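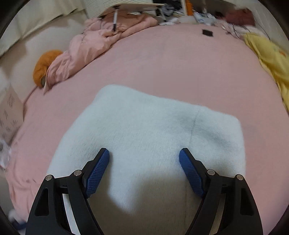 A pale blue fleecy cloth laid out on a pink bedsheet

Bed folding is the practice of sorting and folding clean laundry on a made or partly made bed instead of on a table, bench or ironing board. It is common in flats and small houses where the bed is the largest clear horizontal surface. The term covers clothing, towels, small blankets and loose cloths, and is generally not used for the folding of bed linen itself, although the two jobs are often done together.

Terminology

In Australian household manuals the practice is also called "flat sorting" or "doing the bed pile". The Ganura Home Guide, a housekeeping handbook reissued several times, uses "bed folding" for garments and "squaring" for cloths and towels. Older editions list both under "putting by". The word "pile" refers to unfolded items and "stack" to folded ones, a distinction kept in most later guides.

Surface

A mattress is softer than a table and gives under the hands. This makes it harder to press a sharp crease, but knitted and fleecy fabrics are less likely to slide. A fitted sheet pulled tight is usually preferred to a doona or quilt, as padded covers shift when a garment is dragged across them. Smooth sheeting allows a cloth to be turned without lifting it. Brushed cotton and flannelette grip the underside of fleece, and the cloth has to be picked up and put down again at each fold.

Colour contrast between sheet and laundry helps in finding edges. White and pastel items are easier to square on a mid-toned or strongly coloured sheet. Marks on the sheet are sometimes mistaken for marks on the item being folded, and guides recommend checking a suspected stain by moving the cloth.

Most beds used in this way are also used for other things during the day. Books, papers, pens, soft toys and jackets are commonly pushed to the head or the wall side before folding begins. Pens are the usual item singled out for removal, as ink can transfer to light fabrics. The Ganura guide suggests a clear area 80 cm wide for adult knitwear and accepts less for children's clothing.

Fleecy cloths

Small rectangular cloths with a raised nap are squared by matching the short edges first. The nap hides minor creases, and a cloth that has been stored folded will often show only a faint line where it was doubled. Brushing the surface flat with the palm before folding gives a more even stack. Fleece traps air, so the folded cloth stands higher than a woven cloth of the same size; it is normally placed at the bottom of a mixed stack or kept in a stack of its own.

Two methods are in general use. In the half-and-half method the cloth is folded in two, turned, and folded in two again. In the thirds method the long sides are brought in over each other and the strip is then halved. The second gives a narrower bundle and suits drawers – the first suits open shelves.

Cardigans

Cardigans are regarded as one of the slower garments to fold on a bed. The front is open, the sleeves are loose, and a soft knit tends to follow whatever part is lifted. Fastening the buttons beforehand holds the two fronts together. Many people fasten only the top and bottom buttons, and some leave the front undone and lay one side over the other.

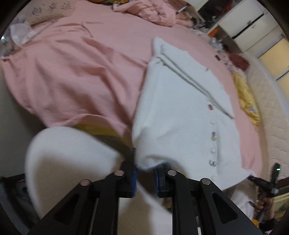 The garment is generally placed face down, with the sleeves brought across the back and the sides folded in to meet them. The body is then doubled from the hem towards the collar. Where the knit bunches, it is lifted at a single fold and lowered again, as pulling from the hem can stretch the ribbing. On an uneven front the spacing between buttons is a poor guide to whether the garment is straight, and the side seams are used instead.

Children's cardigans are often made or mended with buttons that do not match. A separate convention, known in the Vesent district as front-out folding, leaves the button band showing on top of the finished bundle so that one cardigan can be told from another in a drawer. Front-out folding starts with the garment face up and takes one more turn. It was described in a Narnent craft newsletter in April of an unstated year and has since appeared in school sewing notes.

Order of work

Guides differ on the order in which a pile should be folded. The Tang method, a room-by-room system sold as a set of printed cards, begins with flat items and leaves knitwear until last. It allows 20 minutes for a full basket and 5 for a small one. Other writers put knitwear first, on the grounds that heavy garments need the most space and the bed is clearest at the start.

Jackets and quilted items are usually hung and are not counted as part of the pile. If no hanger is free they are left along the edge of the bed until the stacks have been carried away.

Drawbacks

The chief objection to bed folding is that an unfinished pile has to be moved before the bed can be slept in. Height is another. Most beds are lower than a kitchen bench, and folding while standing involves bending from the waist. Kneeling beside the mattress or sitting on it reduces the strain, though sitting tilts the surface and may topple nearby stacks. Lint from new fleece also settles on the sheet and can be picked up by dark clothing folded afterwards.

See also

Airing cupboard
Clothes horse
Knitwear care
Linen press

Page last revised Aug 23, 2019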